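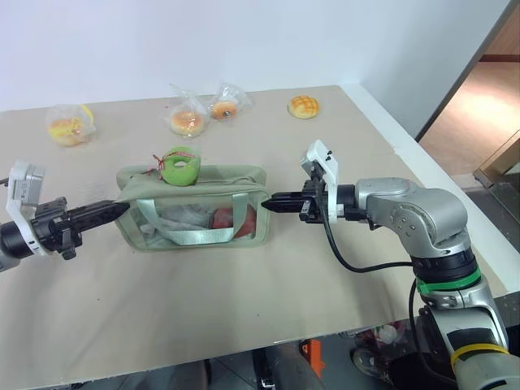 Home | Kitchen | Laundry | Storage | Workshop | Contact

Freshening up zip pouches and pencil cases: what's worth the bother

Last updated 12/13/23

Every second website will tell you to put bicarbonate of soda on everything. I've tried it on a grubby fabric pouch and I'd call it a good way to get white powder stuck in a zip. Washing-up liquid and a nailbrush did more in five minutes.

Turn the pouch inside out first and pick the fluff out of the corners. If it has a care label, believe the label over me. Cotton and polyester usually cope with a 30 degree wash, zip closed, inside a pillowcase. Anything with a stiff lining I do by hand.

Ink is another matter. Hairspray is the old favourite, and it may have worked when hairspray was mostly alcohol. Surgical spirit on a cotton bud is a better bet, but test it inside a seam and expect to be left with a faint mark.

For a stiff zip, rub a pencil along the teeth or use the end of a candle. Pencil leaves grey on pale cloth. I bought a tube of Kosum zip balm for £3 and could not tell it from the candle. Cooking oil gets suggested a lot. Don't.

Dry it open and out of the sun. I would not use the tumble dryer, whatever the forums say about "just ten minutes". A bent pouch can be stuffed with a tea towel while damp, and that does help a bit.

As for scented sachets, they make a musty pouch smell of musty lavender. Wash it again.

Comments (3)

cumness_gran: Candle works a treat on tent zips too. Mine's been fine since November.

Plumduff: Disagree on bicarb, it got curry smell out of my lunch bag. Took two goes mind you.

tealeaf714: Does surgical spirit take the colour out of green cotton? Don't want to find out the hard way.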